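Plunosstead robotics club sets its two-armed robot a school bag challenge

For release: Tuesday, 9 am

PLUNOSSTEAD – Hi, I'm Nadine Khalaf, I coach the after-school robotics club at Plunosstead Community High, and I've been told a press release is supposed to be stiff and formal. I've had a go at that and it read like a parking notice, so you're getting my version instead!

The news is that our senior team has been accepted into the Tornden Student Robotics Challenge this September. It's the first time our club has entered the two-arm division, and the kids chose their own task. They could have gone with stacking blocks. They picked a backpack full of books.

Anyone who has packed a kid's bag at a quarter to nine in the morning will know what they've let themselves in for. A bag is floppy. It has zippers and straps and pockets, and it never sits the same way twice. One arm needs to keep hold of the fabric while the other gets on with the books, and both have to stay out of each other's way the whole time (easier said than done, as we found in our very first week).
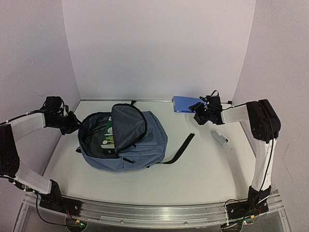

The team works by teleoperation first. A student drives both arms through the task by hand while the computer records every movement and what the cameras pick up, and those recordings are then used to train the robot to try it without a driver. Our goal is 1000 recorded runs before the competition. Each student signs up for a turn at the controls, and I've had to start kicking them out at half past five so I can go home and make tea.

I was a bit worried the recording part would bore them silly. Not a bit of it! They've started comparing driving styles, and there's a fair amount of good-natured heckling from the back bench when someone drops a strap. Two of our Year 10s have also written their own checker that flags a bad run before it gets anywhere near the training set, and it has saved us a heap of grief.

Fabric has been the hard bit. A book is a book, it keeps its shape and you can more or less plan for it. Cloth folds over on itself and hides the very thing you're after, so the team has spent a lot of time looking at close-up footage from the wrist cameras and arguing over which wrinkle is worth grabbing. 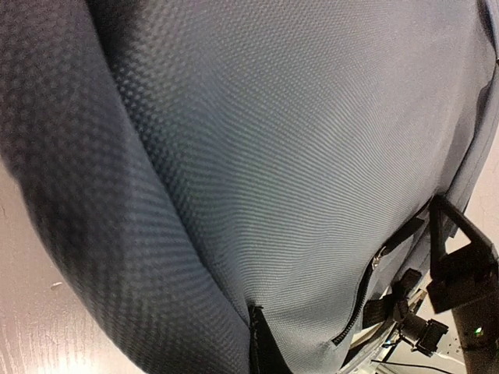
"We used to think the zipper would be the worst of it," says Brândușa Toma, our team captain this year. "It's the soft parts that drive me up the wall. You close the gripper and you think you've got the edge, and then you look at the other camera and you've got a handful of nothing. I dream about that bag now."

Brândușa wants to study engineering when she finishes school, and she's been running a lunchtime session for the Year 7s so they can have a turn at driving as well. The younger ones are fearless, I have to say. They're also very firm about which books deserve to be in the bag, and I've learned not to argue with them over the Treehouse series.

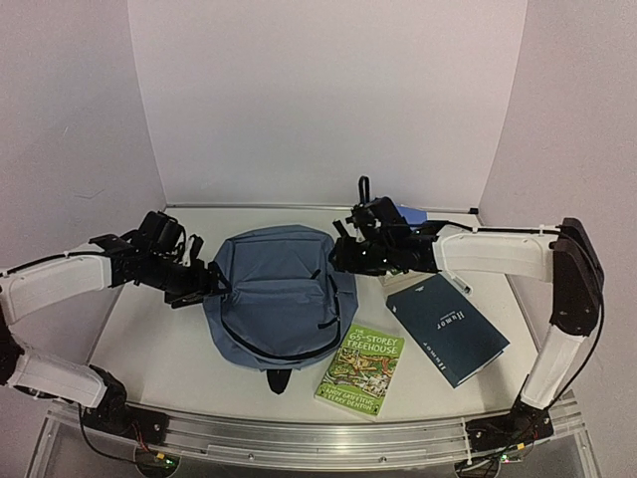 For the competition itself, each team gets a set time on the clock and a judge who lays the gear out however they fancy, so there's no learning one arrangement off by heart. That's why we shuffle things between runs, turning the books different ways and moving the bag about. The team marks every attempt on a scoresheet they designed themselves, and I'm under strict instructions not to be generous.

We're still fundraising for the trip to Tornden. The target is $2000 for the bus, accommodation and a proper travel crate for the arms, and so far we've raised $1089 through a sausage sizzle, a trivia night and one very competitive cake stall. If your business would like to chip in, your name goes on the team shirts, and the kids will send you a thank-you card with handwriting of varying quality.

We're also holding an open afternoon in the technology block next Tuesday from 3:30 pm. Families, neighbours and local media are all welcome, and visitors can have a go at driving the arms with a student beside them. Reporters who'd like to speak with Brândușa or the rest of the team, please let me know beforehand so I can sort out the permission forms.

Media contact: Nadine Khalaf, robotics coach, through the Plunosstead Community High front office. Leave a message if I don't pick up, I'm probably in the lab.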